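From: Lindiwe Mthembu
To: skorkix-users
Date: Sat 26 March
Subject: Re: [skorkix-users] lid state flickers when both arms are close

Bongani Mokgethi wrote:
> After the update my lid classifier flips between open and closed
> every few ticks, but only with both grippers near the case. One arm
> alone is fine. Is the planner feeding it stale poses, or is it me?

A bit of both, sorry. The wrist view gets one vote per tick, and it votes with great confidence on whatever it can see, including its own fingers. Take a view like this one:
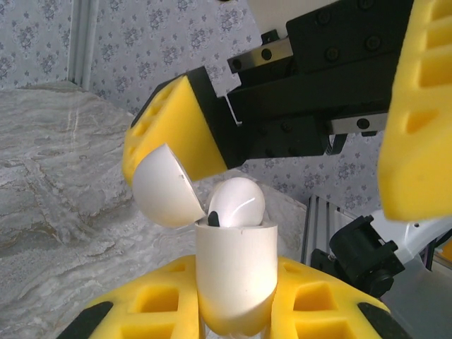
Wrist camera, lid open, earbud in the case.

White case, white lid, white earbud, and yellow foam on most sides. My classifier called that "closed" for 6 ticks running. I masked out the near finger using the joint state and it came to its senses.

The stale poses are real too. The planner stamps each pose when it gets published, and the camera stamps at capture, so on my machine they disagree by 60 ms. Set sync_window to 172 (yes, I got there by trial and error, no, I won't be defending it) and drop anything older than 300.
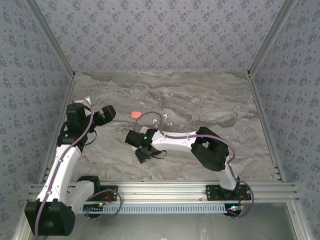 If you have a fixed camera as well, let it break ties on where the arms are, but don't ask it about the lid. I tried that in December and got a very stable wrong answer.

Laurențiu has a patch that moves both stamps to capture time. It works unless you restart one arm without the other - then the clocks sulk until you restart everything. Try the mask first and post your log if it still flickers.

Lindiwe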